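Small Employers Cannot Plan Around a Training Levy That Changes Every July

By Manaia Trevaskis

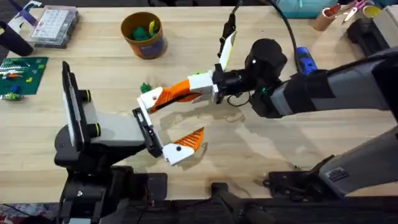 The apprenticeship levy was introduced with a simple purpose. Employers who benefit from a skilled workforce should share the cost of producing one, and those who train should be able to draw on the fund more readily than those who do not. Our association supported that purpose when the levy was first proposed, and we support it still. Our concern is with the way the scheme has been run since.

In each of the past several years the rules have been revised in July, at the start of the funding period, with very little notice. The threshold for contribution has moved. The list of approved courses has been shortened, lengthened and shortened again. The share of wages that may be reclaimed for a first-year apprentice stood at 70 per cent, fell to 52 per cent, and is now under review once more. An employer who signs a four-year training agreement is asked to make a firm promise to a young person while the fund makes no firm promise in return.

Large companies can absorb this. They have staff whose work is to read guidance notes and file claims. A joinery firm with nine people does not. In Boramcombe, where many of our members are based, the usual arrangement is that the owner completes the forms in the evening, after the day's orders have gone out. When a claim is refused on the basis of a rule that came into force after the apprentice was hired, that owner is unlikely to take on another.

We asked our members about this in the spring and received 907 replies. The message was consistent across trades and across districts. Most respondents did not object to the rate of the levy. They objected to being unable to tell what it would cost them, or return to them, beyond the current year. A number had postponed hiring. Others had taken on adult workers for posts they would once have offered to a school leaver.

Candela Carrasco, whose metal finishing business at Lodhi Yard has trained apprentices for two generations, put the matter plainly in her reply. She wrote that she could budget for a high charge or a low one, but could not budget for a question mark. She has two places open this year and has filled neither.

It has been argued, in reply to concerns of this kind, that flexibility is needed. Trades change, and a fund tied to fixed rules would soon be paying for skills that are no longer wanted. There is some force in this. No reasonable employer would ask for the list of approved courses to be frozen for a decade. But there is a clear difference between updating a list of courses and altering the terms on which an existing agreement is paid. The first can be done each year with proper notice. The second should not be done at all while the apprentice is still in training.

It has also been said that small firms could avoid the burden by joining a shared training body. Storavix, the largest of these in our region, does good work and is well regarded by those who use it. It is also full. Its waiting list for electrical and fitting places now runs into next year, and its fees have risen along with demand. A shared body is a sensible choice for some firms. It cannot be the answer for all of them, and it does not remove the uncertainty, which is simply passed on through the fee.

We therefore ask for three changes. The terms of funding should be fixed on the day an agreement is signed and should hold until it ends. Any change to the general rules should be published at least six months before it takes effect. And firms with fewer than 100 employees should be able to make a single yearly claim on a short form, with a named officer to whom questions can be put by telephone.

None of these changes would add greatly to the cost of the scheme. The Nakunov review, to which we gave evidence, accepted that the present system of monthly claims takes up more staff time within the fund than a yearly one would. It stopped short of recommending the change, and we regret that it did.

The next set of rules is being drafted now. Members who wish to add their views to our submission should write to the policy office before the end of the month, giving the size of their firm and the number of apprentices currently under agreement.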